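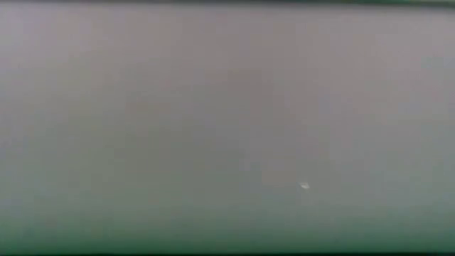

Packing line is getting a robot cell, what happens to the people on it?

Posted by Yareli Quezada, 11 November 2018

I work at a plant in Natville that packs small hardware kits. There are 15 of us on days. We were told last week that two of the four packing benches will be replaced by an automated cell from a company called Travholm. The arm will pick parts out of trays and a camera over the tray will tell it where they are. Management says no jobs will go, but the two benches are where most of us spend our shift and I can't see what we would be doing instead.

I have been on the benches for nine years. I'm not against it, my wrists would be glad of a change. What I would like to know from people who have been through this is what the work was like afterwards. Did you get training? Did the pay change? We have a meeting with the supervisor soon and I want to ask sensible things.

Florin Pană

We had a cell put in at Esquivel in June, different supplier but the same sort of job. I was a packer and now I'm what they call a cell attendant. Most of the shift is loading trays, clearing faults and checking the kits that come out. The lifting is less. The walking is more, and you are on your own a lot of the time, which I did not expect to mind but I do. At the bench you could talk to the person beside you.

The faults are mostly small things. A part lies on its side, or there is dirt on the tray, and the camera reads it wrong and the arm stops. You clear it, press reset and sign the sheet. Learn the proper stop and lockout steps before you put a hand anywhere near it, and don't let anyone hurry you through that part of the training.

On training, we got two days from the supplier and then it was up to us. Two days was not enough. The people who watched the installation and asked the technicians things did much better later. If you can get yourself onto the shift when it's being set up, do it.

Pay went up one grade for attendants, but only after we asked for the job to be written down properly. For the first few months we were doing the new work on the old rate.

Things I would ask at your meeting:

Who will be trained, and is it on paid time?
Is there a written job description and a grade for it?
Will people rotate between the cell and the benches that stay?
What is the target for the cell, and who answers for it when the machine is down?
Does "no jobs will go" cover people on casual contracts?

Get the answers in writing if you can.

Hok-lam Peng

depends on the company. ours said the same and then didn't replace anyone who left. so no layoffs but the line is smaller now

Araceli Ventura

I agree with Florin about rotation. We swap every two hours and it helps with the boredom. I would add one more thing — ask what data the cell keeps. Ours logs every stop and how long it took to clear, and for a while that was being read out by name at the start of the shift. Our union rep got it changed to a total for the whole crew.

The older packers were useful during set-up, by the way. They knew which parts stick together and which trays warp, and the technicians didn't. Nine years on the bench is worth mentioning when they choose who gets trained.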